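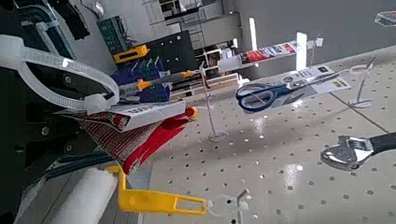
Wukano shelf-picking kit: is it worth the money?

I've looked after the equipment budget at Grundurholm for long enough to distrust any brochure with the word "turnkey" on it, and the Wukano one uses it twice on the front. We have had the kit on hire through Tanton since October. What follows is my view after 17 sessions on hanging stock, which is where the brochure says it shines.

First, the price. The quote covers the arm, the gripper and a wrist camera. It doesn't cover the mounting, the spare fingers (£300 a pair) or the support plan, which comes to nearly £1000 a year and is "optional" until you read the warranty. We also lost 3 days to setup. The brochure allows for a morning.

Then the stock itself. A wrench is a hard lump of metal that stays the shape it was made. A pair of knitted work gloves on a header card doesn't, and a paint roller has all its weight at one end. Each wants a different approach, and every approach has to be taught and paid for in somebody's hours.

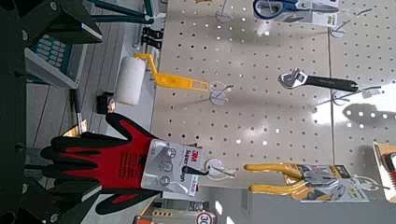

Carded goods bothered me most when I was working out the sums. The card swings, the hook sticks out, and glare off a white pegboard does the camera no favours. Tanton's answer was to buy the better lighting pack. I asked what it would improve and by how much, and I'm still waiting.

In fairness, the gripper feels solid, the manual is readable and the hire terms let you leave at a month's notice. The older Mathias unit was cheaper but had no decent training software at all, so I wouldn't go back to it.

My advice is to hire before you buy, test it on your own awkward stock and put half as much again on top of the quote. I have put off our order until the spring budget. Three stars out of five, and the third is for the manual.

Contact us | © Grundurholm Equipment Reviews | Back to top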